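Washing Pans by Hand Without Wrecking Them
6 Mar 2026

I ruined 2 nonstick pans before I learned to slow down at the sink, so now I'm a bit of a pest about it (ask anyone who has dried dishes at my place!). These are the habits that stuck.

1. Let it cool first
Leave a nonstick pan on the stove until you can touch the bottom comfortably. Then use warm water, a soft sponge and a little detergent. I keep my sponge brushes standing up in a caddy right beside the faucet, so I'm never tempted to grab the steel wool.

2. Rinse on a tilt
Hold the pan by the rim and let the water run down to the low side. It carries the crumbs off with it, and you can go all the way around without splashing your shirt. Keep a strainer in the drain and tip it out before the next pan.

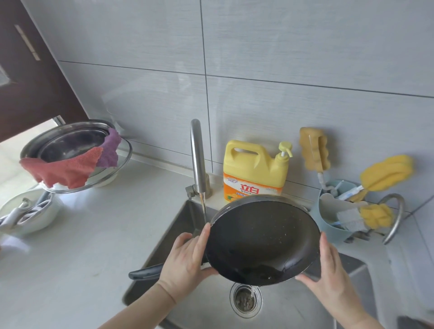
Tilted over the sink, with the strainer catching the bits.

3. Give steel a soak
Stainless pots are much tougher. If the rice has stuck, fill the pot an inch deep with hot water and leave it alone for 38 minutes (yes, I set a timer, and yes, it's an odd number, it's one episode of my show). After that most of it wipes right off! Get in around the handle mounts too, where grease likes to hide.
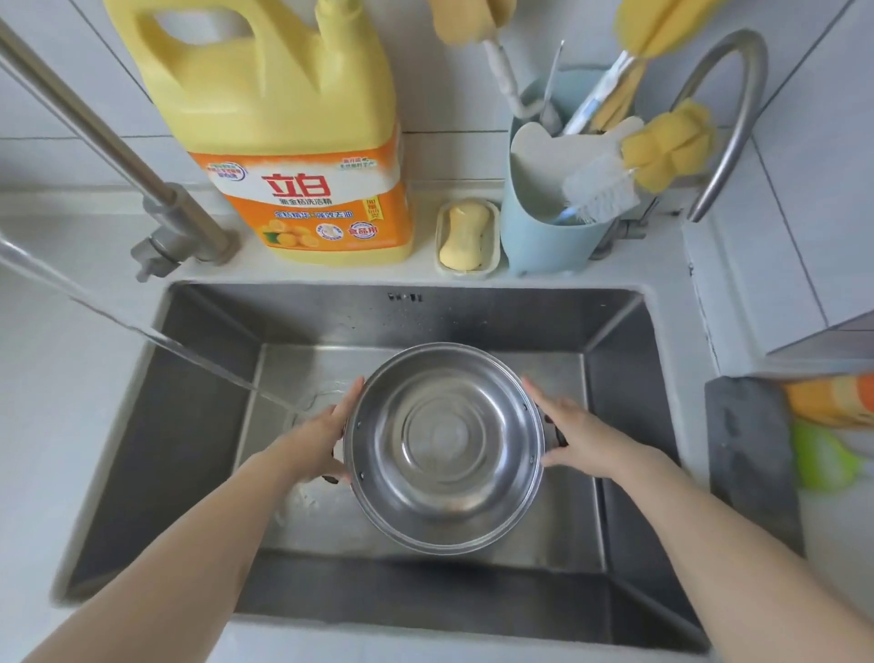

4. Dry it right away
Water spots drive me crazy on polished steel. I use an old cotton towel, inside first and then the outside. My friend Mekdes adds a splash of white vinegar to the last rinse, and her pots do look better than mine.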